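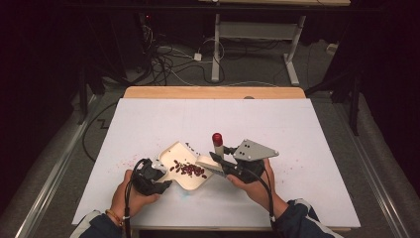

Dry beans, slowly

In November my kitchen changes its smell. All summer I eat tomatoes and bread and whatever is quick, but when the mornings become gray I go to the Bisht store and I buy dry kidney beans again. This year I bought 3 pounds on the first cold Wednesday. Mr. Bisht asked me if I was feeding a school. I live with one other person and she does not love beans as much as I do.

I have wanted to write about this for a long time. Some of you asked me after the post about lentils, and one reader (hello, Ravindra Shakya, and thank you for the long email) wrote that he always eats beans from the can and feels a little guilty when he visits his parents. There is no need to feel guilty. I also keep two cans in the cupboard for evenings when I come home late from Odden and the bus was full. But dry beans are another food, and I enjoy the part before the cooking almost as much as the cooking.

Looking at them first

My grandmother sorted beans on a tin plate by the window, with her glasses pushed down her nose. She did it fast, a handful at a time, and the bad ones went into her apron pocket. As a child I believed that she was looking for something valuable. Once I asked her what it was and she said, "Your teeth." She had broken one of her own on a stone when she was young.

I am slower than her. I put only a small heap in a white tray with low sides, and I tilt it a little so the beans slide and turn over. White is the best color for this work. A dark red bean on white shows you everything, the wrinkles, the pale spots, the small cracks in the skin. On my wooden table I missed half of it. A tray with a narrow end is also very pleasant to hold, and you can pour from the open side without losing beans on the floor. I have lost many beans on the floor in my life. They roll under the stove and you meet them again in spring.

What do I take out? Stones, of course, although I find fewer of them now than ten years ago. Beans that are broken in two, they cook too fast and make the water muddy. Beans with a hole, where some insect has lived. Very wrinkled ones I used to throw away too, but my neighbor told me they are only dry and old, and when I soaked a few separately they became round like the others. So now they stay.

A good kidney bean has a shine. I did not notice it until I bought a bag at the big market in Omton which had no shine at all. It was dusty and almost brown. I cooked those beans for four hours and they were still hard in the middle, and we ate eggs that night.

The color of things

I should confess that I like how they look, too. There is a red in kidney beans that I do not find in any other food, darker than cherries, closer to old furniture. Beside a plain cream color they look even darker. I have a weakness for cream-colored objects with a little pattern pressed into them, small triangles or diamonds which you only notice when the light comes from the side. My partner says that our shelves look like a hospital for vases. I think that this is unfair, but I counted nothing and I will not count.

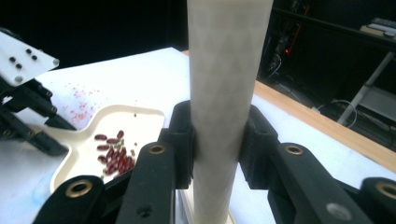

Soaking

I soak overnight, or at least 6 hours if I forgot to do it the evening before. The bowl must be much bigger than you think. In my first apartment I filled a soup bowl to the top with beans, covered them with water and went to bed. In the morning the beans had climbed over the edge and were sitting on the counter. I remember that I laughed alone in my pajamas, and then I had to find a second bowl and then a third.

Some people put salt in the soaking water and some people say never. I tried both. With salt the skins are softer and they break less, so I put one spoon of salt for a big bowl. My grandmother would not agree, and I would not tell her.

Pour the soaking water away in the morning and rinse well. I give it to the plants on the balcony only when I did not use salt.

Boiling, and please be serious here

Red kidney beans have to boil properly. They contain something that can make you very sick when they are raw or only half cooked, and a slow cooker on the low setting does not become hot enough to remove it. I boil them hard in fresh water for 30 minutes. I know that shorter times are printed in many books, but I learned it so and I sleep well with it. After this I turn the heat down and let them go quietly until I can press one against the roof of my mouth with my tongue and it gives up. It can be one hour, it can be two. It depends on the age of the beans and on the water, and also on how high you live. My cousin lives at more than 3,000 feet and she uses a pressure cooker for everything.

In the pot I put one bay leaf and half an onion, and nothing sour until the beans are soft. Tomatoes and lemon come later. I made this mistake many times with chili, always in a hurry, always with guests.

What I do with so many

The first evening we eat them in the simplest way, with rice, fried onion, cumin, ginger and some of their own cooking water, which becomes thick if you crush a few beans with the back of the spoon. On the second day I think it is better. On the third day I make it into a soup with cabbage, and after that my partner asks politely if we own any pasta.

The rest goes in the freezer in flat bags, with a little liquid so the beans do not dry. I write the month on the bag. Last year I did not write it and in July I defrosted what I believed to be cherries.

The dry ones that I did not cook stay in a closed jar, away from the window. I bought mine from Juvar, the little kitchen shop behind the post office, and the lid still closes well after all these years. If you keep old beans and new beans, please do not mix them. The new ones will be soft and the old ones will be like buttons, in the same pot, and you cannot save this dinner.

Next time I would like to write about chickpeas, if I find good ones. The last bag had a lot of green ones inside and I am still not sure what this means. If somebody knows, write to me.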